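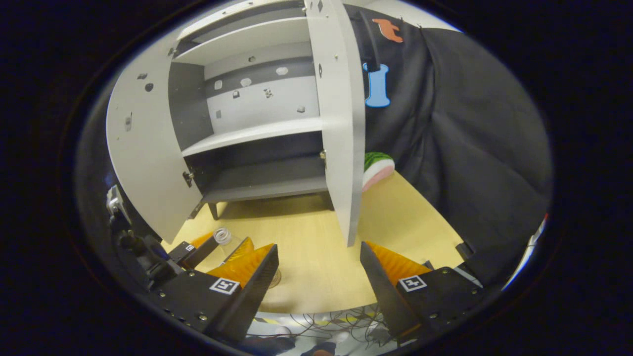
Gripper work at Korletey, where we are so far

Quick one from the training room, am typing this between shifts so bear with me.

As of Tue 9 October the hand grippers are on the regular rota. Two people per shift, swapped at lunch. You hold the tool, do the job with it (open the cabinet, put the cup on a shelf, shut the doors), and the recording goes off to Sonuven to teach the arms that start in the returns area in November. Clear cup is the hard one. Expect to redo it.

What changes for you:

Returns shelving moves to the arms first, nights only. Days stay as they are until after the holidays. No one's hours are cut in this round, Emerson Leite has that in writing from Claltthorpe and the letter is on the board by the time clock. Go read it.

Three returns posts become "arm minder" posts. Same pay grade for now. We asked for the next grade up and are still asking. Minding means clearing jams, restocking, and calling a stop when something looks off. You can call a stop without asking a lead, please use it.

Wrists. The tool gets heavy after an hour and several of you have said so. Limit is now 60 minutes then a break, and the break is not for catching up on scanning. Zeeshan Abbasi is keeping the sheet, write your sore spots on it even if they seem small.

Recordings: 781 good ones so far, target is 2000. Slow and steady counts, rushed ones get thrown out. Leave both doors fully open before you start and keep your sleeves out of teh way.

Also people asked if the recordings are used to rate us. Answer from the office is no. We want that added to the letter as well, Emerson is on it.

Next sign up sheet goes up Friday. Nights get first pick this time, days had it last time.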